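Setting Up Single-Item Fruit Portions in Color-Coded Bowls

This guide covers the bowl layout and placement routine for whole fruit that is served one piece at a time. It applies to pears, apples, and other fruit that can stand on its own base. Cut fruit, berries, and anything served with liquid are covered on the Cold Cups page.

What you need

One pink bowl
One light blue bowl
Whole fruit, one piece per place
A plain, flat table, wiped down and dried
A bowl log sheet (form 786)

The bowls must be clean, free of cracks, and fully dry before they go on the table. Water left inside a bowl softens the skin at the base of the fruit, and a pear in particular will start to brown there first. Stack clean bowls upside down on the Lemard rack and leave them until no drops remain on the rim.

Color assignment

Pink is for fruit that is ready to eat today. Light blue is for fruit that needs more time. The assignment is the same at every station, and the two colors are never swapped to make up for a shortage. If one color runs out, stop and get more from the Neltska cabinet.

Step 1. Check the fruit

Hold the pear by the body, not by the stem. Press lightly with a thumb next to the stem. If the flesh gives a little, the pear is ready. If it does not give, it goes to the light blue bowl. Skin color is a poor test for green varieties, which may stay green or turn only slightly yellow when ripe. Small speckles are normal. Light brown marks on the skin are acceptable if the flesh under them is firm. Reject any fruit with a soft spot, a split, or a leak.

Step 2. Place the bowls

Put the two bowls next to each other with a small gap or none. Keep them away from the edge of the table by at least the width of one bowl. Leave the rest of the surface clear.

Step 3. Lower the fruit into the bowl

Bring the pear in from directly above the bowl, narrow end up. Lower it until the base meets the bottom of the bowl, then release. Do not drop it from rim height and do not slide it down the inner wall. Both will bruise the lower body, and the bruise will not show until later.

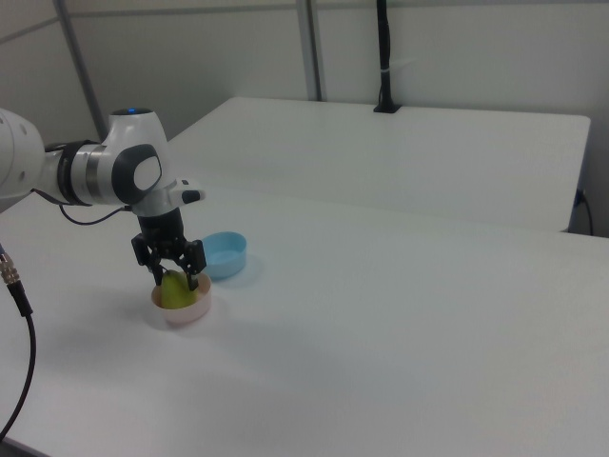

Pear upright in the pink bowl, light blue bowl empty beside it.

Step 4. Check that it stands

The pear should stand by itself with the narrow end up. If it leans on the rim, lift it, turn it a quarter turn, and set it down again. Most pears have one side of the base that is flatter than the other. If the pear still leans after 4 tries, use it for the cut fruit tray.

Step 5. Log the bowl

Write the bowl color and the time on form 786. One line per bowl. An empty bowl that has been put out but not filled is also logged, with a dash in the fruit column.

Resetting the table

A reset is done whenever a piece of fruit is moved to the other color, or when the bowls are exchanged for clean ones. Take the fruit out first and stand it on the bare table with open space on all sides. Leave both bowls empty until the fruit has been checked again as in Step 1.
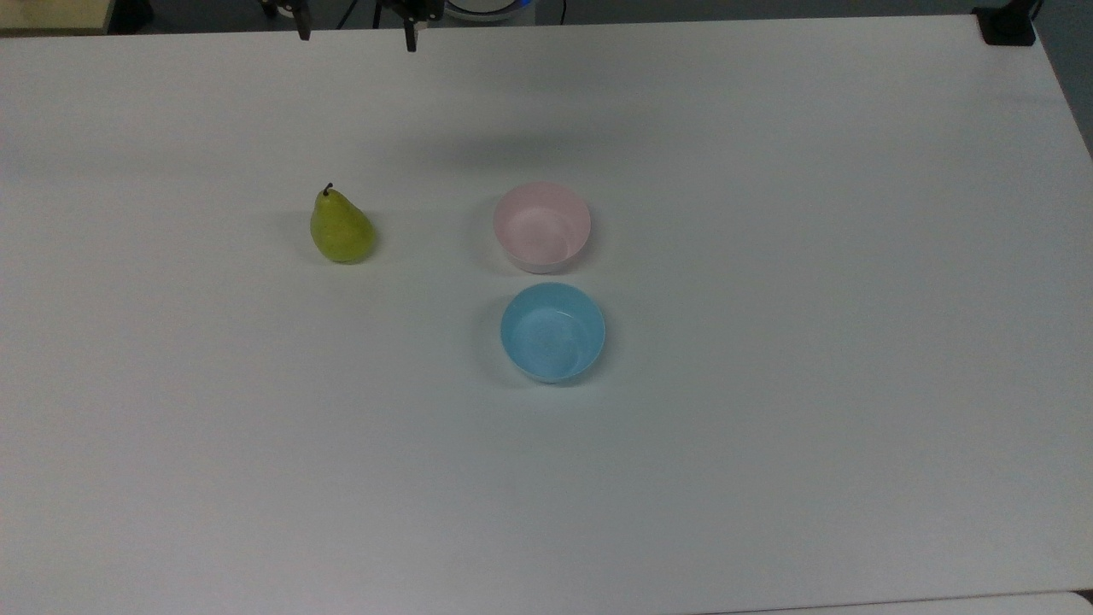

Jener Dining Services / Table Preparation Team

At the reset stage, look into both bowls from above. Check the inside bottom for skin fragments, stems, or juice. Fine circular marks in the plastic come from molding and are not scratches; they do not need to be reported. A scratch that catches a fingernail does. Take that bowl out of use and put it in the Rácz bin under the sink.

Wipe the spot where the fruit stood before placing it back in a bowl. Use a dry cloth. Spray cleaner is not to be used while fruit is on the table, covered or not.

Common problems

Fruit tips over when released. The base was not fully down. Hold the pear for a moment after contact before letting go.

Bowl moves during placement. The table or the foot of the bowl is damp. Dry both.

Brown ring around the base. The bowl was put out wet, or the fruit was left in it too long. Fruit in pink bowls is limited to 2 hours on the table.

Storage after service

Wash bowls by hand in warm water with mild soap. Sort by color before stacking. Unused ready fruit goes to the refrigerator, and fruit from light blue bowls goes back to the room-temperature shelf with the stems up. Completed log sheets are kept in the station folder until the end of the month.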